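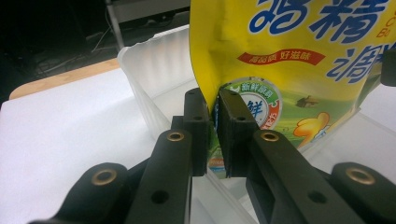 Home Posts Replies Media

Dillutum Handling – May

1/ Grocery packing set, week three. We're at 1,833 examples out of a planned 3,000. Every one is a person with a hand-held gripper moving one item from a table into a bin.

2/ Soft packets are the slow part. Boxes and tins went quickly. A crinkly packet changes shape as you squeeze it, so the same grip never looks the same twice.

3/ Of the 1,833, soft packets make up 1,175. That's on purpose. The first model from the Drarnham site was fine on cartons and poor on anything in film.

4/ Current rule for packets: pinch near a bottom corner, lift, lower into the bin, open. No tossing. If the packet folds over in the grip, keep recording – we want those too.

5/ We do throw out takes where the operator's other hand helps. Staner's labelling tool flags most of them and we check the rest by eye.

6/ Lighting stays as is until we reach 3,000. After that we repeat a smaller set with the blinds down and a darker tabletop.

7/ Someone asked about colour. Bright printed packaging hasn't been a problem so far. Shiny film at a low angle has.

8/ Next up is frozen veg bags, late afternoon shift.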